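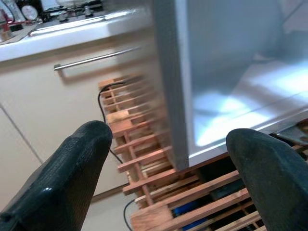

Progress report to Revard: storage and racking, Zovadthorpe store
Prepared by Hae-won Geum
Period: to end of March

1. Work done

The change from cardboard cartons to open white bins is complete in the front bay and under way in the rear bay. Of the 73 bins ordered from Flodano, 61 have been delivered and checked. The remainder are due in the next delivery. Two of those received had a split rim and will be exchanged at the supplier's cost.

Slatted wooden racks are now used under the bins in the front bay. The gaps between the slats let air pass beneath the load and allow the floor to be swept without lifting every bin. Clearance under the lowest slat is 50 mm. Small items do fall through, and the area underneath is now cleared at the end of each shift.

2. Spending

The grant line for racking is spent in full. The line for bins is underspent by £500, as the lids were dropped from the order. We ask to move this sum to labels and label holders, which were not in the first budget. No other changes are requested.

3. Problems

Some of the older racks from the Hong building are narrower than the new ones. A bin placed on them overhangs at one side - acceptable for light stock, but not for tools or tins. These racks have been marked for light stock only.

Rough edges were found on several slats and have been sanded. No injuries were reported.

4. Next period

- Receive and check the outstanding bins
- Finish the rear bay
- Fit labels, subject to your agreement on the underspend
- Repeat the load check on the narrow racks

The stock list will be sent separately once the rear bay has been filled.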